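Chapter 6
Tolerance and Fit in Moulded Plastic Parts

6.1 Introduction

Parts that are pushed together by hand and held by friction alone place unusual demands on a moulding process. A threaded joint tolerates small errors in diameter, and a glued joint hides them. An interference fit does neither. If the stud is oversized, the joint cannot be closed without force and the receiving wall may craze; if it is undersized, the joint opens under its own weight. The difference between the two conditions is commonly less than the thickness of a sheet of office paper.

This chapter deals with the dimensional behaviour of small injection-moulded components, with emphasis on shrinkage, draft, and wear of the mould cavity. Readers should be familiar with the treatment of amorphous and semi-crystalline polymers in Chapter 4. All dimensions are in millimetres unless otherwise stated.

6.2 Where the fit is made

In a jointed toy figure, the interference surfaces are few and short. The neck, the wrists and the hips are the usual locations, and each has a different duty. A neck joint must rotate freely about one axis and resist axial pull. A wrist must hold its angle against a light load. A hip must do both, and it sees the greatest number of cycles. The three are seldom moulded to the same nominal interference, even where the resin is common to all of them.
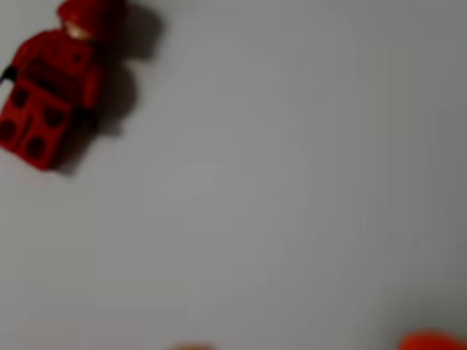 On the question of which joint should govern the design, Pešek argues that the wrist is the proper starting point, on the grounds that it has the thinnest wall and therefore the least capacity to recover from an oversized pin. The hip, in this view, can be adjusted afterward by polishing the core. The opposing practice, followed at the Votstead works, fixes the hip first and accepts a higher rejection rate at the wrist. Section 6.5 compares the two methods using the Sovholm trial data, which cover 700 assemblies drawn from a single mould.

6.3 Sources of variation

Shrinkage is the largest contributor. It depends on melt temperature, packing pressure and the time allowed before ejection, and it continues at a diminishing rate after the part has left the mould. For this reason, gauging is deferred until the parts have been conditioned at room temperature. Colour also has an effect. Pigments alter the cooling rate and, in semi-crystalline resins, may act as nucleating agents, so that two batches differing only in colourant can fall on opposite sides of a tolerance limit.

Cavity wear is slower but cumulative. It is greatest near the gate, where flow velocity is highest, and is aggravated by filled resins. In the Trenton mould discussed in Section 6.6, inspection was scheduled at fixed intervals and the core pins were replaced in sets of 30.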